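Home Visits Workshops Notes Contact

Visit report: the Dandetis refurbishment workshop, March

Reading time: 5 minutes

Dandetis takes in retired office desktops, strips them to the level at which each part can be tested, and sells on either rebuilt machines or sorted spares. The workshop opened its doors to outside visitors for one morning in March, and I went with Ilse Verstraete, who runs a smaller repair bench of her own and wanted to see how they handle board testing at volume. Our guide was Arnel Agbayani, the floor supervisor. The tour began at 9.30 and ran until shortly after noon.

The site is a single-storey unit on the Enriquez estate, divided by shelving into goods-in, teardown, test and packing. Goods-in has a roller door at the east end. Pallets come off the lorry shrink-wrapped, four layers high, and are broken down onto flat trolleys. Each machine gets a paper label with an intake number before anything else is done to it. Labels go on the case side panel and a duplicate goes inside, on the floor of the case. Arnel said the duplicate was added after a batch of side panels was stacked separately and had to be matched back by hand.

The first check is visual and takes place with the side panel off. Staff look for swollen capacitors, scorched connectors, missing heatsinks and signs of liquid. Dust is removed with filtered compressed air in a booth with an extractor, not at the bench. The booth is loud and we were given ear defenders. I would have liked to see the filter change interval written up somewhere; Arnel thought it was monthly but was not certain.

Teardown follows a fixed order. Drives come out first and go into a locked cage for erasure. Memory is next, then expansion cards, then the processor if it is worth recovering. The power supply stays in the case until the board has been looked at, so that the loom can be traced to each header while it is still in position. Ilse does it the other way round, supply out first, and the two of them discussed this for some time. Her argument is access: on a small case the supply sits close to the board and gets in the way of the hand. His is that a loom removed early tends to be refitted wrongly.

Processors are lifted by hand and placed in moulded trays, one per pocket. The empty socket is then inspected under a ring light at low angle, turning the case twice, and the result is written on the intake sheet as clear, doubtful or damaged. Doubtful sockets go to Eduardo Tolentino, who has a stereo microscope and a set of very fine tweezers. He showed us a socket with one contact leaning against its neighbour. The correction took him less than a minute, though he said that he rejects a good many as not worth the time.

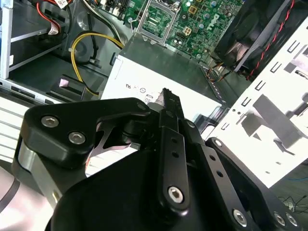 Open desktop case at teardown: processor socket empty, power supply still in place.

The test area is kept apart from teardown by a double row of shelving, mainly to keep loose screws away from live boards. There are 32 test positions on two long benches, each with a switched outlet, a monitor on an arm and a small tray for jumpers. Boards are run outside the case on a rubber mat, with a known good supply and known good memory. A full memory pass follows, then a two-hour soak with the fan curve fixed. Results are entered in Ulia, the stock system, which was written in-house and looks it, but the search is quick and the screens are uncluttered.

Power supplies are tested separately. Belmiro Sampaio looks after this bench. Every unit gets an insulation test, then a load test on each rail at three steps, with ripple measured at the highest. The certification markings on the housing are checked against the intake sheet and the rating is copied across in full. Units with an unreadable rating label are scrapped without testing. I asked whether any are opened for repair and the answer was no: the labour exceeds the value, and he does not want staff working near the primary capacitors. Fans that rattle are not replaced either. The pass rate for the previous quarter was 74 per cent, which he considered ordinary for office equipment of that age.

Cable looms from scrapped units are cut at the housing and sold by weight. There was a large bin of these near the door, sorted only by whether the connectors were still on.

Screws deserve a paragraph. All case and board screws go into a shallow magnetic dish at the bench and are sorted at the end of the shift into drawers by thread and head. The cabinet holding them has 70 drawers, labelled in pencil. Board standoffs are kept with the case they came from, taped in a bag inside the drive bay. Ilse took a note of this and so did I – mixed standoffs cause more faults at my own bench than I would like to admit.

Packing is the simplest part of the operation. Tested boards go into antistatic bags, then into reused cartons with card dividers. Complete machines get foam end caps from a supplier called Ulach, cut to two sizes. Bienvenido Sison, who manages dispatch, gave the stock on the shelves that morning as 1536 saleable items, counting a matched pair of memory modules as one. The shelves are open and labelled by week of test, with the oldest at waist height.

Points I would raise. The lighting over the teardown benches is from overhead tubes only and the lower part of a deep case is in shadow; a lamp on a flexible arm at each position would help. Wrist straps were fitted everywhere and worn in most places. The walkway between teardown and test is narrow for a loaded trolley, and we had to step back twice. The intake sheets are clear and well laid out, and Arnel let me take a blank one away. I shall try a version of it here, with an extra column for the supply rating.

Parking is at the rear of the unit, past the second gate. Visitors sign in at the side door and need closed shoes. Tea was provided.

We use cookies to remember your preferences. Accept Decline Read more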